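Gray is a color between black and white. It has little or no hue of its own, and in everyday use the word covers many shades, from pale silver to charcoal.

In paint, gray is made by mixing black and white, or by combining two opposite colors such as orange and blue. Mixed grays often look slightly warm or cool.

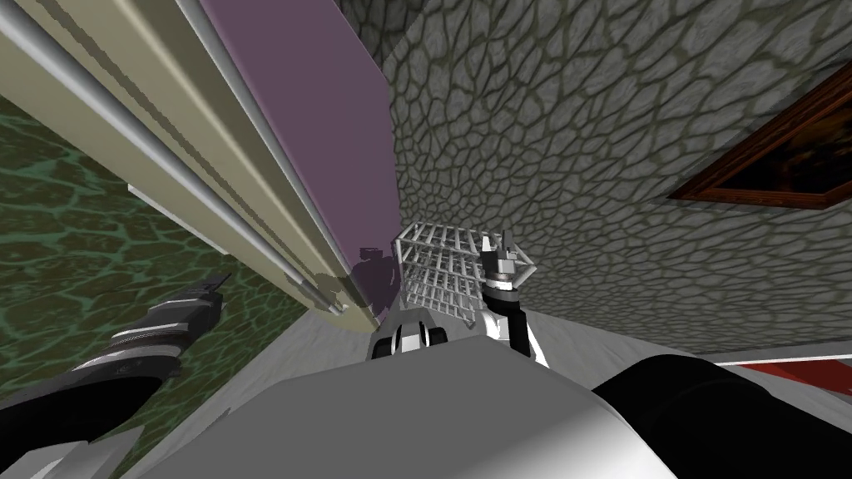 Light and dark grays with black in a computer-rendered image

The spelling "gray" is usual in American English, while "grey" is preferred in Britain. Both forms come from the Old English word grǣg.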